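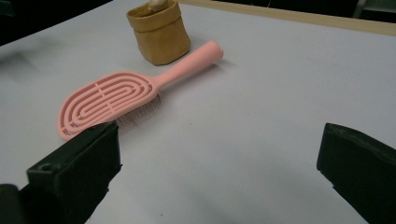
Handout 5: Looking after the hand-held gripper station

Read this before your bench slot in June. Silvan Leitner wrote the first version and I have been taking jokes out of it ever since, with limited success.

1. What the station is

Two hand-held grippers, a table, a sheet of paper and a great deal of cable. Operators carry out small tasks by hand and the grippers record how. The Tovholm arm on the far bench later tries to repeat them, with the confidence of a toddler in a china shop. Most faults we blame on the arm start here, at the station, with a screw someone meant to tighten.

2. Before you switch on

Check the finger pads first. They should sit flat and parallel when closed, with no daylight between them. Scuffs on the outside of a finger are only cosmetic. Scuffs on the gripping face are your problem: write them in the log.

Then the mounting screws. Finger tight, plus a small turn with the short key. The long key has more leverage than you have judgement, and the Szűcs spares drawer is full of stripped threads that prove it.

Wipe the marker plates with a dry cloth. No spray, no sleeve, no spit.

3. Setting out the table

Lay the paper flat and tape it on the underside. Wrinkles cast shadows, and the tracking software finds shadows fascinating.

Put out the objects on the task card and nothing else. Your coffee isn't on the task card. For the brush and cup set, start with the brush lying flat and the cup upright, and leave enough clear surface to bring a gripper in from either side.

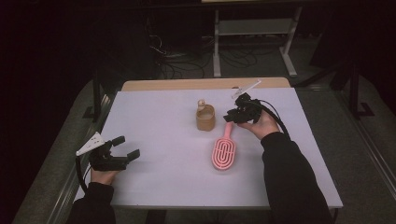

Fig. 1. Brush and cup set on the papered table, one gripper in each hand.

4. Cables

Each cable should hang in an easy loop with enough slack for a full reach. Move both arms through the whole working area before recording. If you feel a tug, stop and re-route. If the plug creaks when you turn your wrist, swap the cable and label the old one. Putting it back in the box unlabelled is how it gets to ruin somebody else's afternoon.

5. Calibration

Open and close each gripper 18 times, slowly, then run the Starent check. You want a score of 100. A score of 60 usually means a dirty plate; anything lower usually means left and right have been swapped in the settings. Yes, again.

6. Shutting down

Park both grippers open, coil the cables loosely and sign the log. Loose screws go in the Takico tin, with a note saying where they came from. "Floor" is an acceptable answer.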